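4 October 2022. Workshop book, Gornilari residency, print room.

Second trial of the handwritten scroll for the prisoners of conscience evening in June. Roll is Hagedorn 100 gsm, joined every 3 m with wheat paste on the back. First join cockled because I laid it too wet. Second join done with the paste thinned less and left under boards overnight; flat enough to write across.

Text: the articles on asylum and nationality, copied in the languages of whoever is at the table. Glenys wants each writer to initial the margin in pencil. Teodor is against, on the grounds that some people from the Drurkirden group won't want a trace of having been here. Settled on a loose slip, kept separately by Hélène, optional.

Pens: the Fillow fiber tips feather on this stock within a minute or so. Dip pens are fine but slow down anyone who hasn't used one. Going with pigment liners, 0.5, and 15 dip pens for those who ask.

Timing: one article took Hauke 15 minutes in German, neat hand. Arabic and Persian need the roll turned and the ruling redone from the right margin. Must rule both directions before the public day. Spacing of the guide lines is too tight for Amharic, increase.

Postcards to the ministry: 1,000 ordered, plain back. Wording still not agreed. Draft B names the detained editors, draft C doesn't.

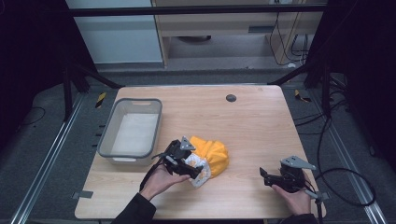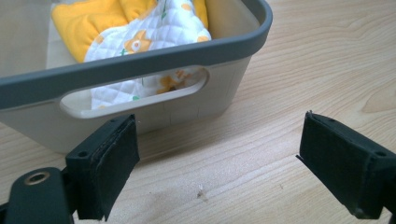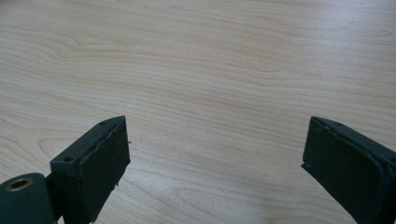

Brigitta Prantl: read both drafts and I'd send B. The families have asked for the names to be used, and a card with no name on it gets filed as general correspondence. Check the spelling of the second editor against the court papers before it goes to print.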